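Taming the little pieces: a few things that work at our house

Posted 2007-11-17 by Selorm Ofori

If you have small kids, or you teach them, or you just have grandkids who visit and leave a trail, you know the problem isn't the big toys. The rocking horse stays where you put it. It's the cubes and pegs and pieces with holes in them that end up in your slippers, the heating vent and once, in my case, a pot of rice (I only found it when I was serving!).

I've been at this since February, when we finally cleared the back room in our place on Korletey Street, and I've picked up some habits worth passing along.

First one, and it's so simple I'm embarrassed to call it a tip. Snap connecting cubes together before you put them away. Five pink ones in a clump are easy to spot and easy to grab. Five pink ones on their own are five chances to step on something. I keep ours sorted by color, and anything still in singles at bedtime gets clicked onto its cousins.

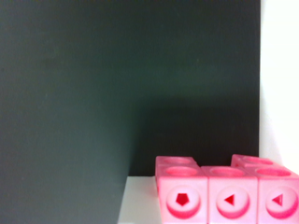
Next, pick one surface and stick to it. A pale, smooth top is my favorite because bright pieces jump right out at you, and crayon comes off with a damp cloth and a little baking soda. I tried a patterned oilcloth for a while and lost half a puzzle in the flowers. If your table is glossy, go easy on the scrubbing pads. I put fine scratches all over our old one in a single afternoon, and car polish only hid some of them.

Peg stands are great for storage as well as for play – I can't say this enough. Blocks with a hole through the middle go straight onto the pegs at the end of the day, and you can tell from the doorway whether anything is missing. Store the stand on a low shelf and the kids will do it themselves, most nights anyway.

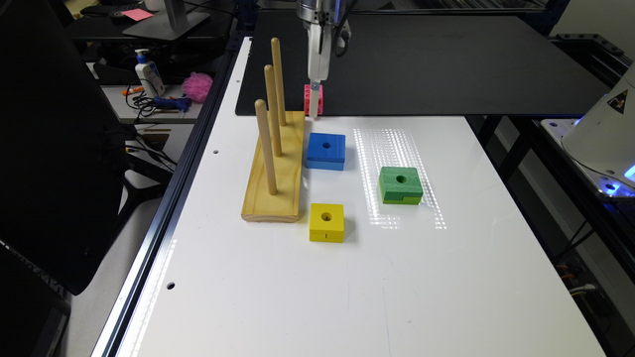

For washing, wood and plastic get separate treatment. Plastic cubes go in a mesh bag and get swished in warm soapy water, then spread out on a towel for 24 hours so the insides dry. Wooden pegs and bases only ever get wiped with a wrung-out cloth. I soaked one once and the peg swelled so much that the blocks wouldn't slide over it. A rub with fine sandpaper fixed it, but it took me 9 tries to get it smooth enough.

Last thing, save your yogurt tubs. The wide ones with lids hold a surprising number of cubes, and a strip of masking tape on the front takes a marker just fine.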